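Shared Handling and Hand Guiding: Frequently Asked Questions
By Yiran Dong, Zoltwood
Updated December
14 shares | 3 comments

These answers apply to all Zoltwood rooms where staff work within reach of a robot. They replace the notes kept in the old Cordeiro binder. Send corrections to Raimonds Rimkutė.

Does a person moving furniture with a humanoid count as a collaborative task?
Yes. Any task in which a person and a robot have hold of the same object is collaborative, however light the object. It needs a written risk assessment and a named operator before power is applied.

Where should the person stand?
On the opposite side of the object from the robot, with a clear way back. Do not stand beside the robot's elbows. Keep fingers on the outer edges and clear of any folding leg mechanism.
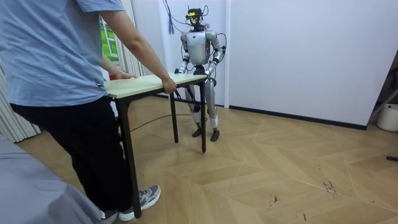 Shared handling of a small table, person and humanoid on opposite sides.

What limits apply during a shared lift?
Walking speed is capped at 249 mm/s. The object must be one the person could put down alone. Nothing may be left on a tabletop during a lift. If the grip is lost on either side, let go and step back. Do not try to save the object.

What about footwear and clothing?
Closed shoes with a flat sole. Loose sleeves, lanyards and scarves are not allowed. Long trousers are preferred.

Is hand guiding an arm covered by the same assessment?
No. Hand guiding has its own form (Tamano sheet 2). The arm must be in guide mode, and the operator must confirm this on the controller before touching the gripper. Hold the gripper body, never the fingers.
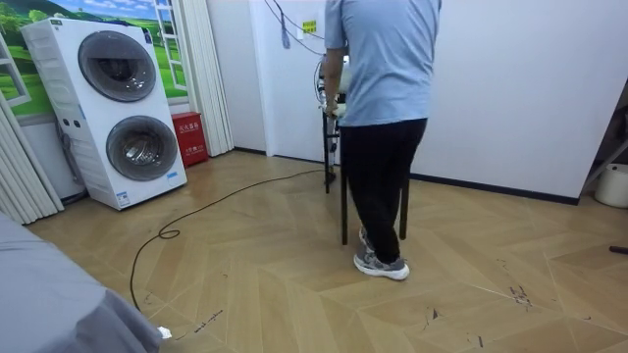
Operator at a stand-mounted arm, one hand on the gripper.

Can I stand close to the stand legs?
For hand guiding, yes, but place both feet before taking hold and do not shift them while the arm is moving. Stop the arm first if you need to turn round.

How should floor cables be run?
Along the wall where possible. A cable that has to cross open floor must be taped or covered if people will walk over it. Keep 1000 mm clear in front of fire equipment. Overhead cables need enough slack for the full reach of the robot, checked at slow speed.

How often are the stops tested?
At the start of each session, and again after 50 cycles. Grutis controllers log the test automatically. For other controllers, write it in the room book.

When is a full review due?
After 200 operating hours, or after any change of gripper, stand or software version.

3 comments | Share this page
We use cookies to remember your settings. Accept | Manage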